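Search this site Enter keyword Go

Wurnlow library to stay open through winter after hours row

2 min read

Wurnlow library will keep its full opening hours until the end of January after the council dropped a plan to shut the building three afternoons a week.

The decision came late last night at the end of a long meeting at the town hall. Plenty of shouting early on, less by the end. Councillors voted to put the cuts off and look at the whole budget again in the new year.

A petition against the plan had drawn 2,977 names, most of them on paper, collected outside the shops on Mathew Street and at the school gates.

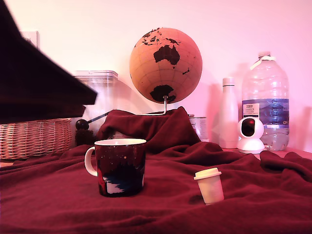
WURNLOW, Oct 6, 2018 - Under the old plan the library would have closed at one o'clock on three days out of six, saving the council the cost of two part-time posts. Both posts are now safe for the winter at least. The homework club, which meets after school in the back room, also carries on.

Kumaresan Kamath, who started the petition in August, said he was "tired but very pleased".

"We asked for one thing, keep the doors open while it's dark and cold," he said after the vote. "People need somewhere to go at four in the afternoon. My two do their reading there. Half the street does."

He said he expected to be back in the same seats in the new year. "It's a delay, I know that. We'll take it."

The council has said it must find savings across all its services and that the library can't be left out for good. A spokeswoman said the hours would be looked at again in January alongside the swimming baths, the car parks and the bus to Clesdale. No figures have been given yet for any of them.

The bus came up more than once during the evening. Clesdale has the nearest other library, and the 47 is the only direct way there without a car. It stops running just after six. One mother told the meeting she had tried the trip with a pushchair and given up at the second change of stop - roadworks again. The roadworks on Clesdale Road are due to finish before Christmas, the council said.

There were 50 seats put out in the public gallery and they went early. Others stood at the back or listened from the stairs. The chairman twice asked for quiet, and once for somebody to move a bike.

Not everyone was against the cuts. Two councillors said the afternoon figures had been falling for years and that the money would do more good in the parks, where the paths have been in a poor state since last winters floods. One said he had been in on a wet afternoon and found four people there, two of them asleep.

That got a laugh, and then an answer from the floor. A retired teacher said they were probaly warm for the first time that day and she hoped nobody had woken them. 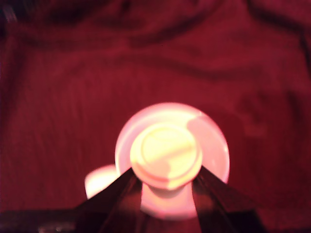
Staff were told the result this morning before opening. The usual timetable stays up on the door - nine till six, shorter on the last day of the week, closed for one day as now. Late fines remain as they are. A plan to charge for the children's story hour has also been dropped, though that was never put to a vote.

The Wulent Trust, which looks after the old reading room upstairs, has offered to pay for new blinds and to mend the heating on that floor. Work could begin before the end of the month if the council agrees. The room has been locked since spring, when part of the ceiling came down over the local history shelves. The books were moved in time and are in boxes at the town hall, where they can be seen by asking at the front desk.

The trust wants to open the room for talks and small meetings, with space for 30. Bookings would go through the library counter.

Anyone who wants to have a say on the January review can write to the council or fill in a form at the library. Forms should be out by the end of next week. Mr Kamath said spare copies of the petition would stay at the newsagent's on Mathew Street for those who missed it.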